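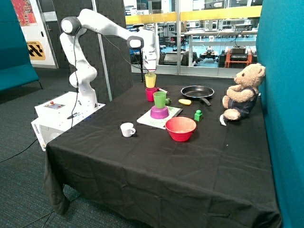 Mostafa Morsy

Hetdale has put two grippers through the same cup-handling routine on one arm and published the results, along with the task files and the fixture drawings. The trial ran in February. It was set up to answer a narrow question from the lab's own users: whether a parallel gripper with soft pads is worth the extra closing time on thin plastic toys and kitchenware.

The two units were a Naten parallel gripper with hard fingertips and a Marchand unit of similar stroke with replaceable silicone pads. Each was driven by the same Tarneck controller software, with the same approach speed and the same grasp height for every object. Only the closing force limit was tuned separately, because the two makers define it differently.

Each gripper made 462 grasp attempts. An attempt counted as a success if the object was lifted clear, carried to the target and released without tipping anything else over. Cups were graded apart from the other objects, as a cup that lands slightly off center on another cup may hold for a moment and then slide. The controller waited three seconds after release before the result was recorded.

The padded Marchand unit dropped fewer cups. Most of the difference came from upside-down cups, where the taper of the wall works against a pinch from above and hard fingertips tend to ride up toward the narrow end. On upright cups held by the rim the two were close enough that the report declines to rank them.

The hard fingertips did better on small solid pieces such as toy food and blocks. The pads deform before the force limit is reached, and the piece can rotate in the grip while the arm is moving. Hetdale reports that lowering the travel speed removed part of this effect but added to the cycle time, and the slower runs are listed in a separate table.
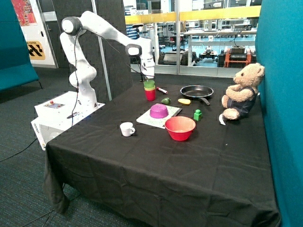

Release was the other weak point for the padded unit. Silicone clings to smooth plastic, and a light cup can be pulled sideways as the fingers open. The team first tried opening more slowly, which made it worse. A short vertical pause of 300 milliseconds between opening and retreat gave the best result and was kept for the remaining runs with both grippers.

Pads were changed after every 28 stacking sequences. Wear was visible at the lower edge well before that point, according to the report, but no loss of grip was measured. Marchand's recommended interval was not tested.

Objects were returned to their starting places by hand between sequences, so the figures include some placement error. The report puts no number on it. It also notes that frying pans and handled cups were left out of the totals, as the grasp planner in the current Tarneck release picks the body of the object and ignores the handle. A patched planner is being tested and those objects will be run again.

Hetdale has not said which gripper it will keep on the arm. A second round is planned with a wrist force sensor fitted, using the padded unit first. The raw logs can be requested from the lab, and the task files are free to download and reuse.

Last updated: February, 4:10 p.m.

Related items
Tarneck controller update changes default retreat height
Naten fingertips: hard, ribbed and coated versions compared
Calibrating a fixed camera to a tabletop arm
Hetdale posts fixture drawings for cup stacking

By Mostafa Morsy | February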